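Setting Up Your Vuva Streaming Box: Section 5, Adding Channels and Building a Watchlist

Before you start, the box must be connected to your TV and to your home network (see Section 3). You will also need the email address you used when you opened your Vuva account. Have the remote within reach. The phone app can do most of these steps, but not steps 6 and 7. 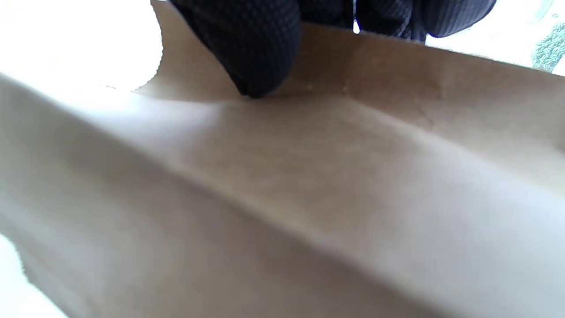
Photo: Ratthorpe Media

5.1 Adding a channel

1. Press Home on the remote.
2. Move right to Channels and press OK.
3. Choose Browse All. The full catalog opens, sorted by name. As of the March update it holds 2,626 series and films across all channels.
4. To see what one channel carries, highlight its name and press the Info button.
5. Press OK to add the channel. A check mark appears next to its name.
6. If the channel needs a paid plan, a six-character code is shown on the TV. Enter it on the channel's own website, then return to the box and choose Continue.
7. Wait for the message "Channel ready." It can take around 55 seconds the first time.

Note: Mustska is already installed and does not need a code. It carries older drama serials, short plays and documentaries. Episodes that were first shown in two parts may be listed as one.

Caution: Do not unplug the box while a channel is being added. If the power goes out during step 7, remove the channel and start again from step 3.

5.2 Making a watchlist

Each profile has its own watchlist. The box comes with one profile, named Marty, which you can rename but not delete until a second profile has been made.

1. From Home, choose the profile you want to use.
2. Find a series, either by browsing or with Search.
3. Press and hold OK for two seconds.
4. Choose Add to Watchlist. For a series, you are asked whether to add all seasons or only the one shown.
5. To change the order, open Watchlist, highlight a title, press Options, and use the up and down arrows. Press OK when it is where you want it.

Titles you have finished move to Watched after one day. They stay there until you clear them.

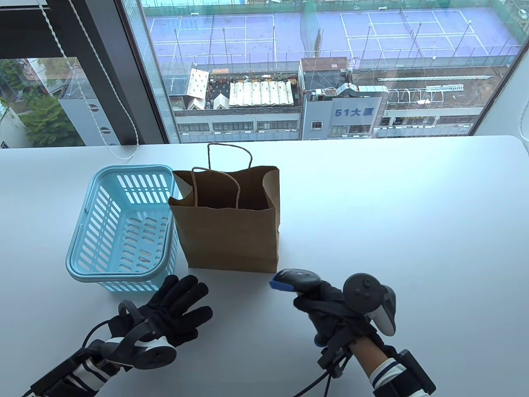 A title that leaves its channel is shown in gray. It stays in the list in case it returns, and the box checks for it once a week. If you would like gray titles hidden, go to Settings, then Lists, and turn off Show Unavailable.

5.3 Episode order

Some series have been shown in more than one order. Where the box has both, you can pick Broadcast or Production from the Options menu on the series page. The setting applies to that series only. Specials are listed at the end in either case.

Note: Changing the order partway through a season does not erase your place, but Next Episode will follow the new order from then on.

5.4 If a channel does not appear

- Check that the box has the current software (Settings, System, Update).
- Sign out of the channel and sign back in.
- Make sure the profile in use is not set to Kids. Channels with no age ratings are hidden there.
- Restart the box by holding the power button until the light blinks.

If the channel is still missing, see Section 9 for contact details. Have your serial number ready. It is listed under Settings, System, About.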